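接着試験ノート：アルミ板の下地処理と硬化条件
2026年2月22日　記：Aaliyah Hiebert 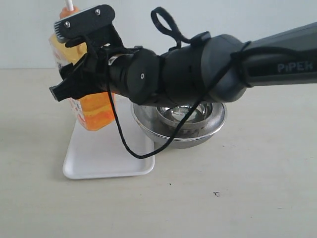 前回のSidley系二液エポキシは、せん断試験で界面剥離が多かった。樹脂の凝集破壊まで持っていけていないので、下地から見直す。

試験片はA5052、板厚1.5 mm、重ね代12.5 mm。処理は次の二通り。
A：アセトン脱脂のみ
B：脱脂 → #240で研磨 → 再脱脂 → Jirnarプライマー薄塗り

混合は主剤100に対し硬化剤50（重量比）。Nisdenの秤は風で表示が流れるため、換気扇を止めてから計量した。可使時間は手順書の値より短く感じる。次は混合量を半分にして、練り始めから糸を引くまでの時間を測る。

硬化は恒温槽で71℃、92分。昇温は手動。槽内の棚の上段と下段で温度差があるはずだが、熱電対が一本しかなく未確認。クリップの締め代が揃わず、接着層の厚みにもばらつきが出た。ガラスビーズ0.1 mmを混ぜる案はDufourの在庫待ち。

破断荷重（代表値）
A：1450 N、ほぼ全面が界面剥離
B：3251 N、凝集破壊が主。端部に界面剥離が残る

Bの端部は、研磨の当て方が甘かった可能性がある。治具の縁に当たって紙が浮く。研磨幅を重ね代より左右5 mmずつ広げて再試験する。はみ出した樹脂の除去もA、Bで揃っていなかったので、単純な比較には使わないこと。フィレットが残った片は荷重が高めに出る。

湿熱後の保持率は未着手。9月の報告では乾燥状態の値しか出していないため、次回は浸漬後の片も同じロットから取る。プライマーの残りは冷蔵庫の下段、開封日をラベルに記入済み。使用前に室温へ戻してから蓋を開けること。結露が入ると塗膜が白くなる。

破断面は袋に入れて番号順に保管。接着面には触らない。

コメント 2件　シェア 0件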